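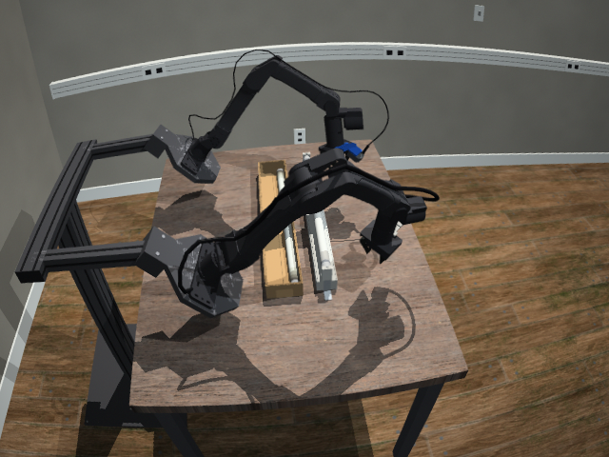 What is the difference between kinesthetic teaching and teleoperation?

In kinesthetic teaching you hold the arm and move it through the task yourself while the joint positions are recorded. In teleoperation you move some other device, such as a leader arm or a hand controller, and the robot follows it.

Week 6 handout, L. Perron

Both methods give you a demonstration, a list of observations paired with actions. The Iltard set has 1,730 demonstrations made by teleoperation, and the Tumorora set has 2,893 made by hand guiding. You will use a small part of each in Lab 2. Do not mix them in one training run. The action columns are defined differently, and the loader will not warn you.

With hand guiding, your own body gets into the camera views. The usual fix is to replay the recorded joint path with nobody near the arm and keep the images from the replay. Contact forces from the first pass include your push, so leave them out. 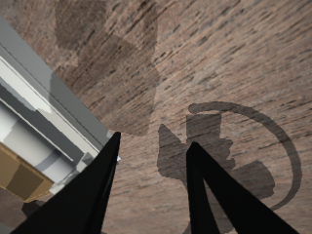
Wrist views are where most beginners lose track of the task. The operator sees only what is near the gripper, and a small turn of the wrist swings the whole view. Before you close on anything, find the fingertips and then find the part relative to them. With the fingers open over bare floor and the white structure off to the left, closing would grab nothing, and the shadows on the wood are no help as a target. Back off, check the second view, and come in again slowly.

For Lab 2:
Record in Drirevow at the default rate.
Start every demonstration from the same home pose.
Keep failed attempts in a separate folder.
Write down which method you used for each file.

Questions about the loader go to Brayden Boychuk. Reading for next time is Li, sections 2 and 6.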